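Hornumeo Sorting Project - progress report to the Daltach Fund
January, from the project lead, Markport toy and kitchenware library

We're four months in and I'm really pleased with how the returns bench is going! The arm now does part of every weekday shift at Markport, picking up mixed household and play items and setting them down for checking. Of the 24 item types on our list it handles 16 reliably. Flat and odd-shaped things still need work, and the softer ones are slow. 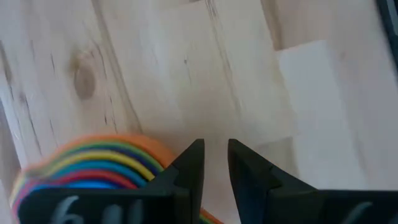 Staff hours haven't been cut, and we don't plan to. What has changed is the kind of work people do. The three bench staff used to spend most of the morning bending and lifting. They now spend more of it on repairs and on talking with families at the counter, and they rotate through the arm's station so everyone learns to pause it, reset it and correct a bad grip. Sore wrists come up far less in our Sunday wrap-ups - a lovely thing to hear.

Bowls took a lot of practice. Gripping at the rim has been our best approach so far, and the team came up with it themselves.

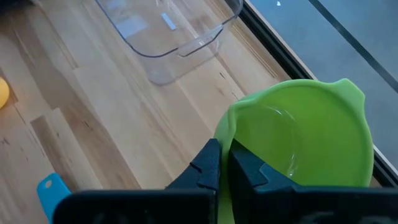
Rezaei felt the training came too late, and told us that the first fortnight was spent guessing what the stop button would do. Fair point. The next group will get their training before they start on the bench.

Next quarter we'd like to add an afternoon shift and rewrite the handover sheet.

Last updated: January
Contact the Hornumeo project office, Markport | © Hornumeo | Back to top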